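Can the machine clear the table yet?

Jul 11, 2026

Many readers wrote to us after the January issue with the same question in different words: when will a robot do my chores? I promised to give a serious answer. I have now spent a good part of the spring reading, visiting and watching, and my answer is still "some of them, slowly, and please stay in the room."

Let me begin with the table, because it is the chore most people mention first. To clear a table looks like one job. For a machine it is many small jobs. It must find the plate, decide if there is still food on it, get a finger under the rim, lift it without bending it, carry it level and let it go over the right place. A person does all this while talking about the weather.

A heavy ceramic plate is, in a way, the kind one. It stays where it is when you touch it, and it keeps its shape. A paper plate is light, it slides away from a finger, and if you squeeze it on one side it folds. White plates on pale tables are also not easy for a camera, as the edge is hard to find in soft light. When we plan these tests we always think about the glass and the knife, and then it is the cheap plate that takes the whole afternoon.
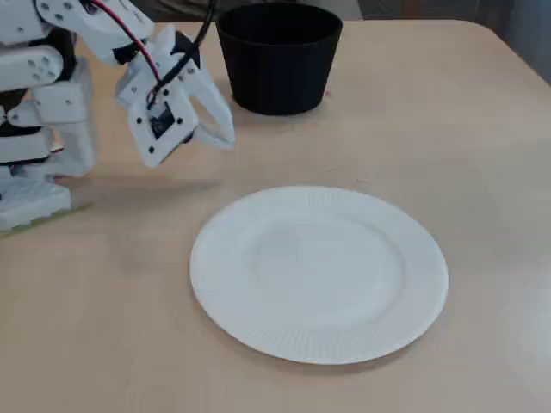
The team at Trulach keeps a careful log of such attempts, and they let me read it. In their spring series they made 1000 tries at picking up one flat, light object and putting it in a container. The machine finished 623 of them without help. I was impressed when I heard this number, and then I thought about my own kitchen. If I dropped more than a third of my plates, my family would ask me to sit down.

Still, the log shows progress. Many of the failed tries were near misses, where the finger touched the rim and pushed the plate a little farther away. The newer control program, which they call Ilham, tries again from another side when this happens. The older one simply stopped and waited. Each try takes about 9 seconds when all goes well, and much longer when it does not.

On the shop floor the picture is different. I visited Saltier, a small packing business, where a simple arm puts lids on tubs all day. It does this well, and the workers there have stopped looking at it. But the tubs come always from the same side, at the same height, and all have the same size. When a tub arrives turned over, a person must come. A home has no such order — the table is in one place today, and tomorrow somebody has moved it to reach the window.

There is also the question of price and patience. The people at Yeh, who rent out machines for trials in shared houses, told me that seven households took part this year. Most of them liked the wiping of counters and the carrying of laundry from one room to another. Dishes were the least loved task, and two households turned this function off after the first week.

So I would not yet sell the dishwasher or throw away the broom. If you have the chance to join a trial, I recommend it, but ask first who comes when the machine stops, and how quickly. In the next issue I will write about folding towels, where I have seen better results than I expected.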